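Monday, September - notebook, Gana audio build

Carried on with the recording bug in Gana. Jeanie's report from last week says that when you overdub a second take on the older test phone, the new take lands late against the first. She could hear it on a plain count of four, and so could I once I used headphones. On the newer phone it sits where it should.

Started at 9.15 with a clean install of build 1806. Recorded a click from the desk speaker, played it back and recorded it again on top. The second click came in 139 ms behind the first. Repeated with the phone in flight mode and got the same figure, so the network code is off the list.

Niall thought the monitor path might be adding a buffer. Turned monitoring off in the debug menu and ran it again. No change. Put it back on afterwards - please leave it on, the loop tests depend on it.

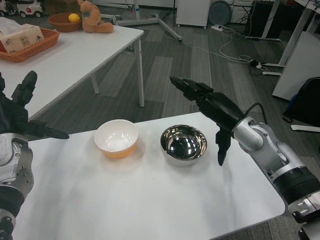 Two bowls on the white table, orange-yellow and steel.

Went through the session start code with Yung-ching before lunch. The app asks the phone for its output delay once, when the project opens, and keeps that number for good. If you then plug in headphones, the route changes and the number is wrong. On the older phone the gap between speaker and headphone delay is large. On the newer one it is small enough that we never heard it.

Changed it to ask again on every route change and just before each take. Two things to watch:

The older phone sometimes hands back zero for a moment after the headphones go in. I am ignoring zero and keeping the last good value until a new one arrives. Not pretty.

Asking just before a take adds a short wait after you press record. Catherine tried it and said the button felt slow. I have moved the request to when the record screen opens, and the button is back to normal.

Retested after lunch with the wired headphones. Takes line up by ear and in the waveform view. Have not tried wireless ones. Nurhan has the only pair that pairs properly with the older phone and is at Ellard until tomorrow.

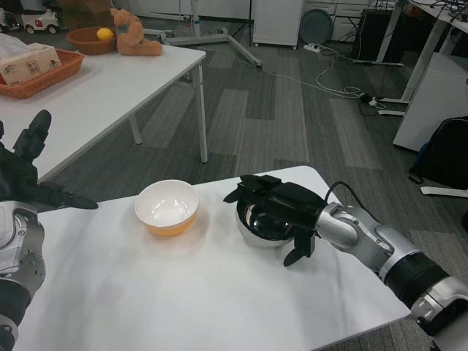 Can projects recorded on the old build be fixed after the fact?
Only by hand for now. The delay value isn't saved with the take, so the app can't tell how far to shift it, but you can drag the late take back in the edit view with snap turned off.

Jeroreck, the beat battle tester at Gourlay, has several old projects in this state. Told Jeanie to send the note above and ask for one of them back as a zip. Would like to save the delay value in the take header from the next build on. Yung-ching says there is room for it without changing the file version.

Left to do: wireless test, the zero value case on a slow start, and the export path, which reads the delay from somewhere else and may still have the old number. Branch is pushed but not merged. Niall to review.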